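The arm that remembered too much

Mar 30, 2025

I want to write down what went wrong with our simulation this month, before I forget the order of the events. My colleague Mercedes Rivadeneyra says that I always remember only the solution and never the confusion before it, and she is right.
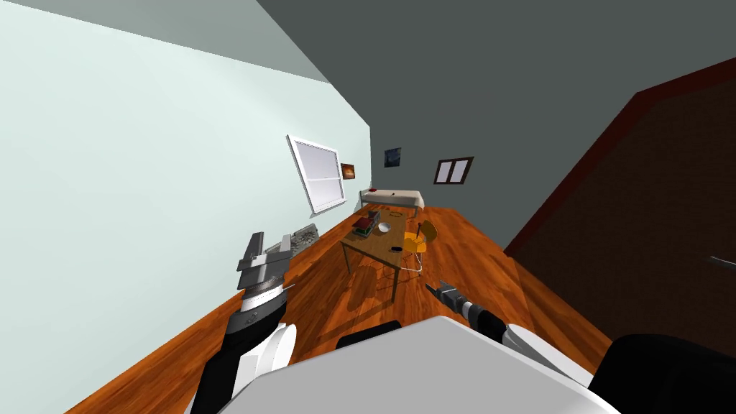
Our group is small. We work on a controller for a two-armed robot, and the project has the name Skivudis. We test everything in simulated rooms first. Each test is an episode: the robot starts in some room, receives one instruction, and has 90 seconds to do it. When the time is over, the room is loaded again and the next episode begins.

The fault appeared in a long night run of 3000 episodes. In the morning the success rate looked normal, so I almost did not open the log. Then I saw that 49 episodes had ended in the first second, all with the same message: joint torque over the limit, left arm. The robot had not even received its instruction.

My first idea was a collision. If the robot is placed too near to a piece of furniture, the physics engine pushes the two bodies apart with a very big force, and it looks exactly like this in the log. I spent two days checking the starting positions. I made the safety distance bigger. I ran the same episodes again, one by one, and every one of them was fine.

This was the part that made me unhappy. A fault that disappears when you look at it alone is not a fault you can report to anybody.

Mercedes asked me a simple question: what was the episode before? I had not looked. We put the bad episodes in a list, each one together with the episode that came before it, and in every case the earlier one had ended by the time limit, while the left arm was still moving. When an episode ended with success, the arms were already at rest and there was no problem.

So the reset was the guilty one. It put the joints back to the start position and set the velocities to zero, as it should. But our controller has an integral term, and this term was kept in a different object, which the reset did not touch. The new episode began with the accumulated error of the old one. The controller believed that the left arm was far behind its target, and it gave a strong push in the first step.

The right arm did not have this fault. Its controller was rewritten in September by Cárdenas, who added a proper reset function. The left arm still used the older file. I had reviewed that change myself and I did not ask why only one side was changed.

The correction is 11 lines, and most of them are the test. Now both arms use the same class, and the test stops an episode in the middle of a movement, resets, and checks that the first command is small.

I am more worried about the real robot. There the same controller is started again after an emergency stop. If somebody presses the button while the arm is pushing, and later releases it, the old value could still be there. We have not seen this happen, but we also never tried it. Until we have checked, the rule in our lab is that after an emergency stop the controller process must be closed completely, and everybody stands behind the line before power comes back.

I still have to write the report for the Ploltivitz people, who use an older copy of our code with the old file for both arms. I sent them a short warning already. Mercedes wants to add a plot of the first ten commands before and after the correction, so I am running the night set again with more logging. It is slow, and the disk is almost full.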